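Progress report – Vasedari demonstration set
To: Darlene Chan, program office
From: Tirta Sumampouw, collection lead
2019-05-05

Darlene, sorry this is short on polish, we're in the middle of a run and I wanted you to have it before the budget call. Longer tables are in the shared folder, same place as last time.

Where we are

163 demonstrations recorded on the pick and place tasks. 139 kept after review. The rest were thrown out, mostly for the same reasons as in the February report: operator paused too long mid-grasp, or the wrist stream and joint log didn't line up and we couldn't fix it after the fact. Nothing lost to disk trouble this period, which is a nice change.

Target for this milestone was to have the toy food tasks running on one station with a written procedure. Done. Procedure is on version 2, Zuleica rewrote the reset section after the operators kept asking her the same thing. It now says where every object goes back to between takes and who calls the start.

Still one station, not two. The second set of mounts from Plositz hasn't shipped. They gave us a new date, then took it back. More on that under Problems.

How the collection goes

For anyone on your side who hasn't visited. One person drives the arm by hand with the leader arm, the robot follows, and we record the wrist camera plus joint positions and gripper opening. The model later sees only what the wrist camera saw, so we care a lot about what is in that view and what gets left out of it. Operators have been told to drive from the wrist picture on the screen and not by looking over at the table. They forget. Nabil has been catching it in review, you can tell from the motion when someone has looked away – the approach is too clean for what the camera could see at that point.

Objects are toy vegetables for now. Pepper, eggplant and so on. Cheap, light, easy to replace, and different enough in shape that the grasp has to change from one to the next. The eggplant is the harder one, shiny and it rolls. We'd like to move to softer items next period if you're ok with that, see Requests.

The wrist view at the vegetable station, with the operator's hand on the leader arm at left:
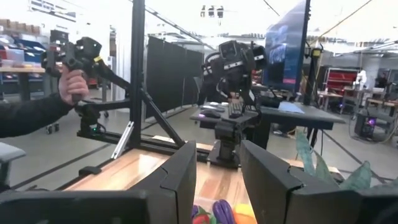 Review and labeling

Nabil and Leen split this. Each take gets watched once at double speed, marked keep / drop / ask. The "ask" pile goes to both of them together at the end of the day. They disagreed a lot in the first weeks, mainly over whether a fumbled grasp that recovers should count as a good example. We decided yes, keep it, but tag it. Recovery is something the model has to learn from somewhere and we don't want to stage it.

Text labels are one line per take, plain words, written by whoever drove. "Put the eggplant in the bowl." Leen cleans up spelling but leaves the wording alone so we keep some variety. Export goes through Herix and that part has been steady. One version bump broke the timestamps for a morning, rolled back, fine since.

First training run

Small one, on the kept takes only. Nabil ran it on the Pisharody machine overnight. I don't want to oversell it. The policy reaches for the right object most of the time and closes too early on anything round. We think thats a data problem: operators slow down right before closing and the model seems to read the slowdown as the signal to close. Zuleica is coaching people to keep an even speed through the last bit. Takes from after the coaching are tagged so we can compare.

No success rate in this report on purpose. We only did a handful of trials and changed the starting layout halfway, so a number would mean nothing. You'll get a proper one next time.

Problems

– Mounts, as above. If they don't come we can machine our own, costs more in hours than in parts.
– Operator fatigue. Long sessions give worse takes, it shows up clearly in review. Sessions now shorter with a break in between. Slower overall, fewer drops.
– Lighting. Takes from late in the day are darker. We're keeping them in, but the mix is lopsided and we need more evening ones to even it out.
– Gripper calibration drifted once and had to be redone. 11 takes affected, all droped, already counted above.

Requests

Ok to spend the leftover object budget on soft items (cloth, sponges, small bags)?
Can we move the station two line to next quarter without a formal change? If it needs the form, send me the form.
Leen's hours run out before the end of the period. Need an answer on the extension soon, she is half of review.

Next

Even out the object mix. Redo the training run with the coached takes. Write up the trial layout before anybody touches it again. Zuleica will send the updated procedure seperately once the fatigue rules are in.

Tirta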